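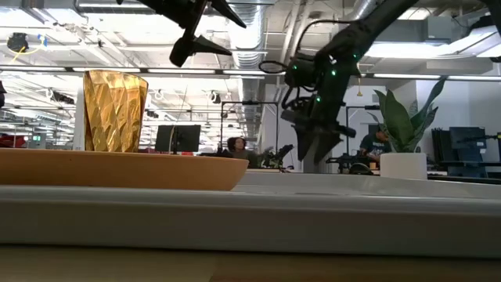

2025-05-05

Clock stopped again overnight. Hands at a little after 5, weight well clear of the floor, pendulum hanging dead. That is the second stop since I moved it to the hall wall, and the first one I can't put down to forgetting the winding. I decided to take the morning over it and not nudge the bob and walk off, as I did last time.

State of things before I touched anything. Case hanging from the upper hook, two steadying screws at the bottom, the left one loose enough to turn with my fingers. Beat scale behind the pendulum tip reading slightly to the right of zero at rest. Door seal intact. A small amount of gray fluff on the floor of the case, which I should have cleaned out in December and didn't. No oil on the backboard.

Started the pendulum by hand and listened. Clearly out of beat: long tick, short tock, the kind of limp you stop hearing after a week in the same house. The escapement was getting its impulse on one side and only barely unlocking on the other. With the amplitude it had before the move it could tolerate that. With what it has now it can't, so the question for the day was really two questions, where the beat had gone and where the amplitude had gone.

The beat was simple. The wall in the hall is not flat. There is a ridge of old plaster running down it at a slant, painted over several times, and the lower left corner of the case sits on it. With the left steadying screw loose the case can creep around the hook each time the door is opened, and I open the door to wind it. I put the small level on the case side, then on the backboard, and got two different answers, so I ignored the level. Set the case by eye to look straight against the door frame, packed the lower right corner with a folded strip of card until both corners bore evenly, and ran both screws in. Then adjusted the crutch until the beat was even by ear. The crutch on this one has a thumbscrew, and a very small turn is enough. I overshot it twice.

Amplitude took longer. The bob is 900 grams by the kitchen scale, weighed when I first had the pendulum off, and the movement was never meant to throw it far. The makers' leaflet (photocopy, bad) gives no figure for the arc. My own notebook does, from the old position, and this morning it was swinging visibly less than that on the beat scale. Possible causes in the order I checked them:

Suspension spring. Took the pendulum off and looked at the spring with the loupe. One faint kink near the top block, not cracked. The kink may have been there all along. I have a spare from Golob, same length and thickness, and fitted it. Swing was no better in the first half hour. Left the new one in anyway and put the old one in an envelope, marked.

Support. Pressed on the top of the case with a flat hand while the pendulum was going and watched a glass of water balanced on the top molding. The surface shivered in time with the swing. So the case was moving, and energy that should have stayed in the pendulum was going into the wall. I think most of the loss is here. The hook is in a plastic plug in soft plaster with perhaps a finger's width of brick behind it. In the old room it was a long screw straight into timber.

Oil. Pivots looked dry on the back plate, two of them with a brown ring. It was last oiled with Skalton light, and I have had doubts about that bottle for a while. It had gone slightly yellow on the shelf. A drop of it put on a glass slide next to a drop of the new one had spread further and left a sticky edge by lunchtime. Not a proper test, but I threw the bottle out.

I did the hook first. Moved it up by the width of the plate, found the brick joint with a thin nail, drilled into the brick proper, and used a steel anchor and a longer screw. Dust everywhere, including in the shoes by the door. The old hole is hidden by the case and I will fill it when I next have filler mixed for something else. Hung the case again, packed it again, and repeated the glass of water. Surface almost still. I would like it to be completely still and it isn't. A backing board across the two studs by the stairs would do it, but that is a different wall and a different argument.

Then the movement. I did not strip it. Took it off the seat board, cleaned the four back pivots I could reach with pegwood, put a touch of new oil in each sink and on the pallets, none on the wheel teeth. The front pivots need the dial off and I left them. This is half a job and I know it. A half-cleaned train runs better than a dirty one and worse than a clean one, and it will need doing fully before next winter.

Back together, wound, set going. Even beat. Swing on the scale now slightly wider than the figure in the notebook, which I put down to fresh oil and expect to fall back within a week or two.

The annoying part is rate. Before the move it was losing 9 seconds a day, steady, and I had decided to live with that and correct it on winding day. All of that history is now useless. New spring, new support, new oil, different arc. A wider arc runs slower, the stiffer support should run very slightly faster, and the spare spring could go either way depending on where it bends. I don't trust myself to predict the total and won't try. It has to be timed.

Procedure, so that I stick to it this time. No touching the rating nut for the first 4 days. Compare against the radio signal once a day, after breakfast, same chair, calling the second by ear and not by eye because the seconds hand is read at an angle from there. Write down the error, the hall temperature, and the reading from the hygrometer. The pendulum rod is wood, varnished, and the varnish is worn through at the lower end where a previous owner had it out of the case too often. Heat does little to it. Moisture does something, and I have never had enough readings in one place to say how much. The kitchen door stands open onto the hall and every pan of pasta goes past that clock.

I looked up what I had from the old room. The readings are patchy. There is a good run through December, then a gap, then a page where I changed to writing the error with the opposite sign and didn't say so until halfway down. I have now written at the top of the new page: plus means clock is fast. Underlined.

Considered sealing the rod end with shellac while it was off. Decided against it, as the varnish is probably old and I didn't want to find out what dissolves it on a day when I had already changed three things. In principle you change one thing and measure. In practice the clock was on the table, the tools were out, and the drill had already made the mess.

Afternoon. Went over to Sondatstead for card, filler and a new 5 ampere fuse for the drill, which had blown on the last hole. The hardware place there has stopped selling screws loose and now only has them in blister packs. Bought a pack of brass ones I don't need for the sake of the two I do. They also had a Flaltar hygrometer at a reduced price, round dial, for wall mounting. I left it. Mine reads a bit low, but it reads low consistently as far as I can tell from the wet towel check, and a second instrument that disagrees with the first would only give me something else to write down.

On the way back thought about why I keep this clock and not the quartz one in the kitchen, which has needed one battery in all the time I have lived here. No answer better than that I like to be able to see where the error comes from. The quartz one is also wrong, only by less, and I have no idea why.

Evening reading, not to count toward the rate: clock going, beat still even, swing down a trace from the first setting. Left steadying screw has not moved. I put a pencil line across the screw head and onto the case wood so I can check it without a driver. Card packing looks untidy from the side and I should trim it with a blade, carefully, with the door shut.

Vacuumed the stairs. Brick dust had reached the landing.

To do: order a proper bottle of clock oil before this one is old too. Find the dial screws that are in the tin with the picture hooks. Check the door hinge, which has a slight bind at the top and may be what was pulling the case around in the first place. Set hands to the signal tomorrow after breakfast and start the page.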